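**Project report, Intro to Digital Fabrication – the Drollavach bridge**

So my project was a 3D printed bridge for the Swanson student design challenge. The rules fit on one page: it has to span a gap between two tables, it has to come apart into pieces that fit in a shoebox, and you only get one spool of plastic (that includes your failed prints, ouch). I named mine Drollavach after a village in a story I made up as a kid, and the name stuck harder than some of the joints did.

I went with a truss, mostly because I like how they look. I drew it in Rellititz, the free modeling program we used in class, which is great until you try to round off an inside corner and the whole part vanishes. Save often! I lost an entire afternoon of work that way in July, and I'm still a little sore about it.
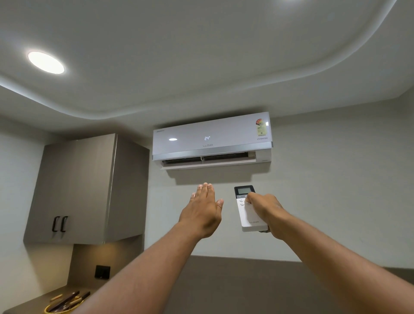
*Lloyd inverter unit, display at 24°.*

## The first version

Version one was a disaster, but a fun one. I printed the side panels standing up because that let me squeeze more of them onto the bed, and I didn't think about which way the layers would run. When I hung weight off the middle, the bottom beam split right along a layer line with a crack so loud my roommate came in to check on me. It held 427 grams. I'd been hoping for a lot more than that, and I'd told people so.

I printed the same panels again lying flat, same settings, same plastic. Those bent a good long way before they gave out, and when they did break it was at the pins. That told me pretty much everything I needed for round two – fix the direction first, then worry about the connections.

I also wasted a good bit of filament on supports. My triangles had flat tops on the inside, so the slicer filled every one of them with scaffolding that I then had to pick out with pliers. Turning the flat tops into little pointed arches got rid of nearly all of it, and they look nicer too.
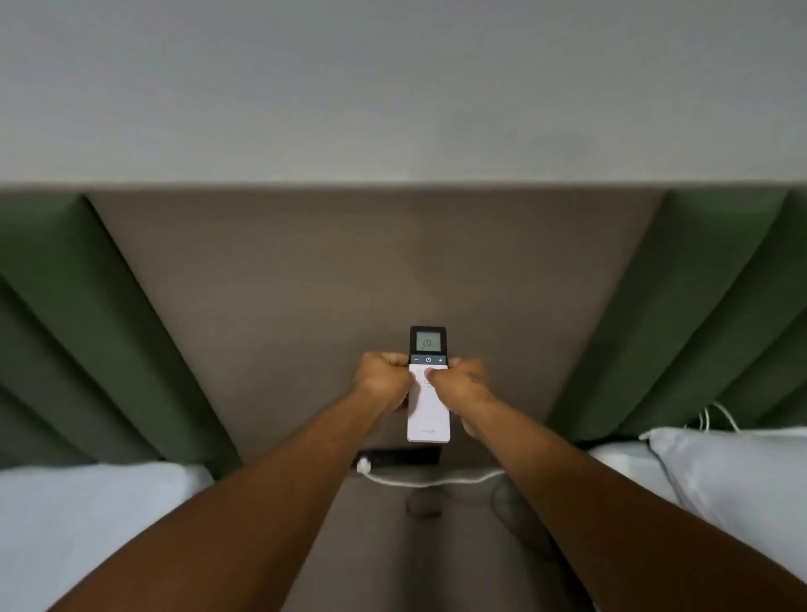
## Joints, joints, joints

I tried three kinds. The plain round pin was easy to print and kept falling out. The snap clip was really satisfying to click together, but the tabs broke after a few goes. The last one was a sliding dovetail with a slight taper, and that's the one I kept. You push it in with your thumb and it tightens as the bridge takes weight.

Getting the gap right took forever. Too snug and I needed a mallet, too loose and the deck wobbled like a bad chair. I ended up printing a strip of test slots, each a hair wider than the one before, and picked the one that felt best in my hand. I should've done that on day one. 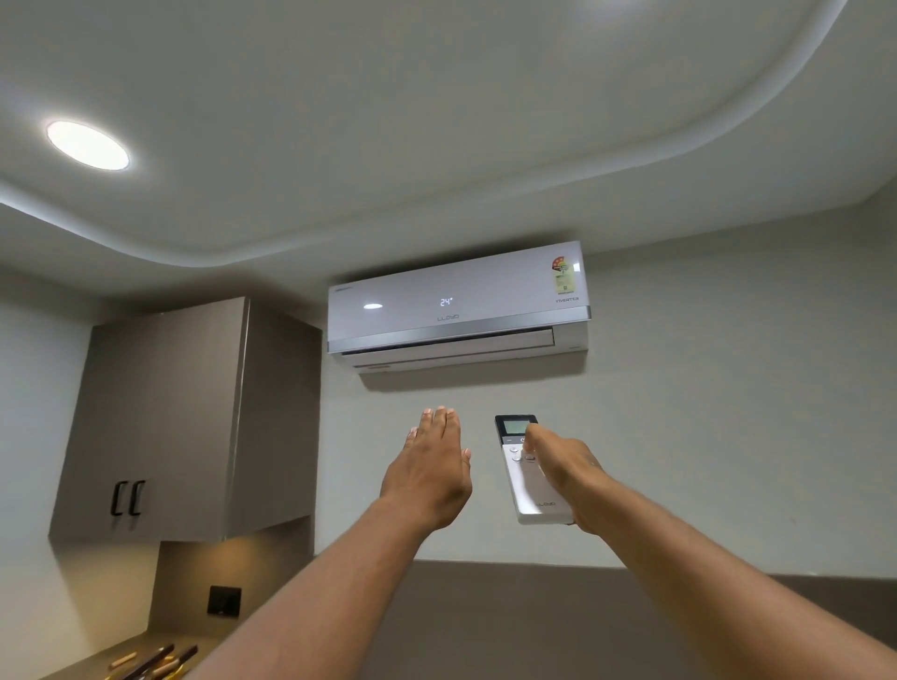
## Printing the final one

The full set of parts took around 20 hours on the Arnumura printer in the lab. I split it into several jobs so I wouldn't lose everything if one of them came unstuck. One did, on a Wednesday night, and I walked in to find a nest of orange spaghetti where a deck panel was supposed to be. I cleaned the bed with dish soap, added a wide brim around the long parts, and the reprint came out fine.

The shoebox rule almost got me. My two longest beams were a finger's width too long, so I cut each one in half in the model and gave it a dovetail in the middle, which is exactly where you don't want a joint. I moved the cut over toward the end instead.

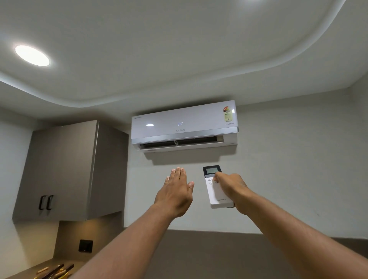 Moving it meant the two halves weren't the same length anymore, so I pressed a letter into each piece to keep track of what goes where. With the letters on, I can put the whole bridge together before a cup of tea gets cold.

In the final class test it held 900 grams with only a small sag in the deck. I stopped there on purpose, as I wanted it in one piece for the challenge display. If I keep going with this I'd like to try thinner diagonals, and I want to redo the deck with holes in it to save plastic. The files are in the class folder under Drollavach, and the one marked "final2" is the good one.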